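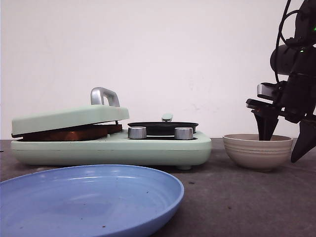
Moving in with another person after forty means merging two kitchens, and somebody's things have to go. Liesl Zaugg and Leopold Schnyder signed the lease on their flat in Ondau in December and were still negotiating over the cupboards on 26th June. He had brought 8 saucepans and a fondue set with one fork missing. She had brought opinions. A mint-green breakfast machine, with a sandwich press at one end and a little round cooking well at the other, is the sort of object that tests a couple: one of you sees toast, the other sees a large part of the worktop gone for good. Leopold sees toast.

Seraina Frei has been refereeing these disputes for ten years and charges 400 francs a morning. She makes each party give up something they like before they may mention anything they hate. Most clients surrender a garlic press and feel noble about it for a week.

"People will part with a sofa," she says. "They won't part with the bad knife."

Liesl's bad knife has a melted handle and came from her first flat. Leopold has asked after it twice, in the tone one uses of an ill relative. It lives in the second drawer now, under the tea towels, and the fondue set has gone to his sister, who already had one.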